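Stirkau Bench Pack, two-arm simulation for school and college robotics clubs
Supplied by Clarkemix. Order code 2954.

The Stirkau Bench Pack is a software package for clubs that want to teach two-arm manipulation before they have hardware, or while the hardware is booked by another group. It contains one room, a table with two arms, a set of small loose objects and 30 graded tasks.
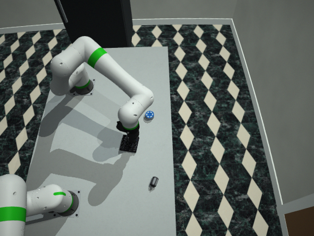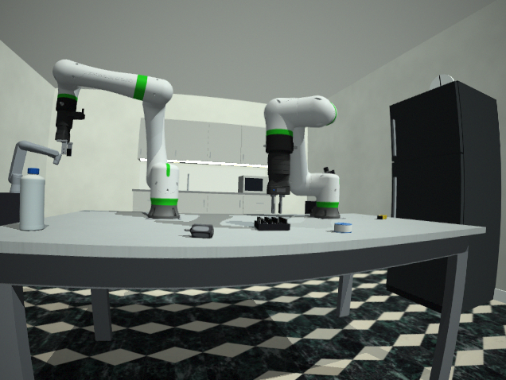
Kitchen room, both arms mounted on the table.

A comment left by Jansen under the pack listing: we ran this for one term with a mixed group and the tray tasks were the ones that caught everybody out. Approach height is the usual mistake. Our students set it from the tabletop and forgot that the pieces stand up inside the tray. I would ask Clarkemix to put a warning in the worksheet for task 7, and to let the club lead lock the second arm for beginners. Otherwise it ran without trouble on the machines we had.

Clarkemix replies that the lock has been added in the current release, under Session, Arm Control. The worksheet for task 7 now gives the clearance from the top of the pieces.

What is in the pack
Room file with kitchen units, fridge and table
Two arm models with grippers
Object set, including bottle, tray and small parts
30 tasks in four grades, with worksheets as printable files
Club lead guide
Log viewer

Tasks
Grade 1 covers single-arm movement to a marked point, with no contact. Grade 2 introduces grasp and release. Grade 3 uses the tray and requires a set orientation at release. Grade 4 uses both arms with a shared workspace, and a run is stopped if the links come closer than the limit set by the club lead. Tasks may be taken out of order, but the Grade 4 worksheets assume that Grade 2 has been finished.

Each run is logged. The log holds joint positions, gripper state, contact events and elapsed time. Logs can be exported as plain text and opened in any spreadsheet. A run is capped at 504 seconds by default.

Control
Arms can be driven from the keyboard, from a game controller or by script. Scripts are written in Python. Keyboard and controller input drive one arm at a time. Script control is needed for simultaneous movement.

Shadows can be turned off on slower machines. This has no effect on contact or timing, and scores from machines with different display settings may be compared directly.

Competition use
The pack is accepted for the simulated round of the Filtura club challenge. Entrants must use the unmodified room file. Object start positions are issued on the morning of the round and loaded from a single settings file. Practice settings are included in the folder named Filtura. Scripts must be submitted with the log from the scored run.

Licence
One licence covers one club, with no limit on the number of students. Price 549, excluding tax. Renewal is not required; updates within the same major version are free. The licence key is sent by email and may be moved to a replacement machine twice a year.

Not included
Computers, game controllers and physical arms. Scripts written for the pack will need their speed and force limits checked before being used on any real arm.

Support
Support is by email during term. Please include the release number and the log file. Requests received before noon on Wednesday are normally answered the same week.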